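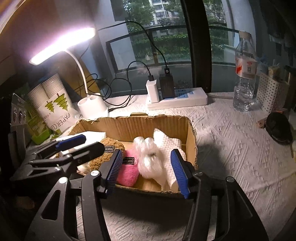 The February stretch of the gripper build went better than I dared hope when I wrote to you last. Both hand-held grippers are together and in use at my desk, and the new ribbed finger pads are the best thing we've done so far! They're blue, so they stand out nicely against the black brackets, and each bracket is held by two screws, so I can swap a finger without taking the whole tool apart. Plush toys in a cardboard box are my main practice load now, and the fuzzy pink one has become my favorite test of a soft grip.

I've logged 794 picks, 300 of them with both grippers working over the same box. Dinesh Poduval at the Stestwood workshop has been printing spare brackets for me, and his second version is noticeably stiffer (I was flexing the first one by hand, which was a bad sign).

Spending is on track. The pads from Aketwood came in under the estimate, and I'd like to put what's left toward 10 more sets.

Next up: a firmer spring, and a first try at folded towels. I can't wait to get started on those.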